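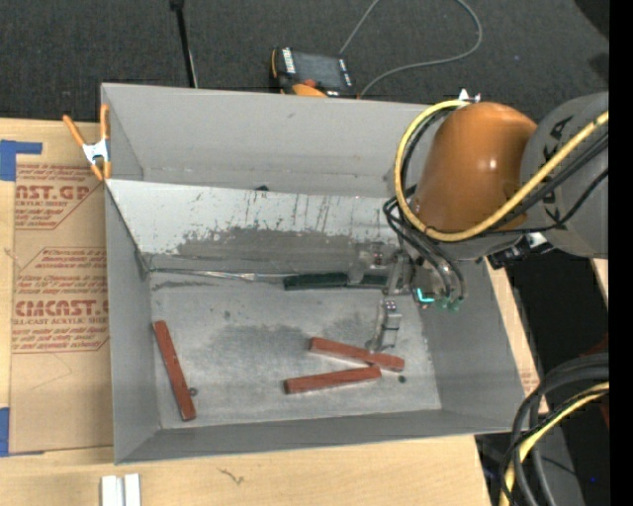 *Photo: Yuxi Lu / Flandex*

Open day at the Jemstead shop, 7 Mar 2023. Quick post, more pics once Yuxi gets thru the other card. 38 signed up, 70 showed — sorry to anyone stuck at the back of the bin picking demo.

Orange arm, gripper down in the gray bin with the reddish-brown blocks. Two of them lying at angles with their ends together, which is the kind of pile people kept asking Ihor about.

The bin is scuffed to heck, I know. Floor and back panel both. Ihor Prokopenko ran this station all afternoon and did the talking too, lost his voice by the 3:00 group.

Also in the bin: a dark handle with a thin metal rod, couple of small round bits. Most asked question of the day was "can it get the little ones." Ask Ihor, he has a long answer.

Orange clamp on the corner — the Stelmakh guys want to know where to buy those. Will find the link.

Slides from the morning talk are going up on the Lolton page. Next open day is in May, same adress, park round back. Sign up early pls, and if you left a gray scarf its at the front desk.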